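Workshop notebook, costume bench
April, started 9:15

Continuing with the chest plate for the adult armor suit (the Brilero order). Last week I wrote that the foam filler was the problem. Today I am less sure, so I write down everything again from the beginning, also for Murdo MacRitchie, who will take over the sewing while I am away.

The suit is a polyester jumpsuit with muscle padding sewn inside and a printed outer layer. The chest and the shoulders have a second skin, a thin foam sheet pressed into shape and glued to the fabric. The customer wants that a person can sit down, lift both arms and put on the suit without a helper. The first sample could do the sitting. When I lifted my arms, the whole chest went up to my chin and the belt went with it.

What I tried this morning:

First I opened the side seam under the arm and put in a gusset of the two-way stretch knit. Diamond shape, long side 165 mm. With this the chest moves much less. The gusset shows as a dull patch next to the printed fabric, but with the arms down it is hidden. I think the customer will accept it if we print the gusset dark gray.

Then I changed the glue line. Before, the foam was glued over its full back side. Now I glue only the upper edge and the center, and leave the sides free to slide over the padding. This was Murdo's idea from the dragon costumes and I should have listened earlier. The free sides make a small noise when they rub, like a rain jacket. A strip of lining fabric between them takes most of the noise away.

The Filledent padding is still too soft in the upper arms. After one hour on the mannequin the biceps look tired. I cut one open and the filling had moved down to the elbow, so the fabric channel is too wide. I sewed a new pair with 5 channels on each arm and put less filling in each channel. They look more like muscles and less like pillows. I will leave them hanging overnight and look again.

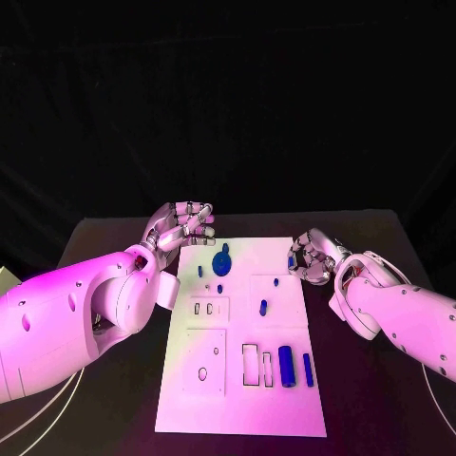 Arms over the white board, pink light on, black curtain behind.

11:40. Color check on the red panels. The Morrison fabric and the Indside fabric are sold under the same shade name and they are not the same shade. In daylight at the window I can see only a small difference. Under the warm lamps Morrison goes to orange and Indside stays red. The order is for a shop that will sell them for parties, so most people will see them in evening light. I decided for Indside on all the large panels. The Morrison roll we can use for the inside of the cape, where it never lies next to the other one.

Please do not mix the rolls on the shelf again. I have put yellow tape on the end of the Morrison roll.

Cape: the shoulder clips tear out. I pulled the cape by hand like a child would pull it, and the left clip came off with a piece of fabric. The right one stayed but the stitches opened. I made 3 new versions:

A — same clip, with a square of webbing behind the fabric. Holds well. A bit thick under the foam.
B — hook and loop tape, wide. Opens when pulled hard and closes again, nothing tears. You hear it when it opens.
C — magnets in a small pocket. Looks the best, falls off when I jump.

I prefer B. A cape that comes off is safer than a cape that holds on to the neck, and for the children's size we should not even discuss it. For the adult size Murdo may want A because it hangs nicer. We can show both to the customer.

14:20. Washing. One sleeve went through the gentle cycle, cold, inside a bag. The print is fine, no cracks. The metallic foil on the cuff lost its shine along the fold. I washed it a second time and the line became wider. So the label must say surface wash only, or we change the foil for the silver coated knit, which costs more and bends better. For a run of 2,000 suits the price matters, so I will ask for an offer on the knit before I say anything to the customer.

Zipper: moved from the back to the center front, hidden under the chest emblem. I can now get into the suit alone. The emblem has to be sewn on one side only and close with a snap on the other. The snap I used is too strong and pulls the fabric, so take the smaller one from the second drawer.

Still open:
- gusset in dark gray, print test
- look at the arm padding in the morning
- price for silver knit
- pattern pieces for the belt, which is still drawn for the old waist
- the boot covers slip on a smooth floor. I have no good idea yet. Maybe dots of silicone under the sole, maybe an elastic strap that goes further back.

The scissors with the blue handle are for fabric only. Somebody cut foam with them.

Filed under: Costumes, Patterns & fitting, Bench notes

Recent entries
Fur that sheds: three linings compared
Belt buckles from foam sheet
Why the wig caps came back
Dragon wings, second fitting

Contact | Copyright workshop notebook, all rights reserved | Back to top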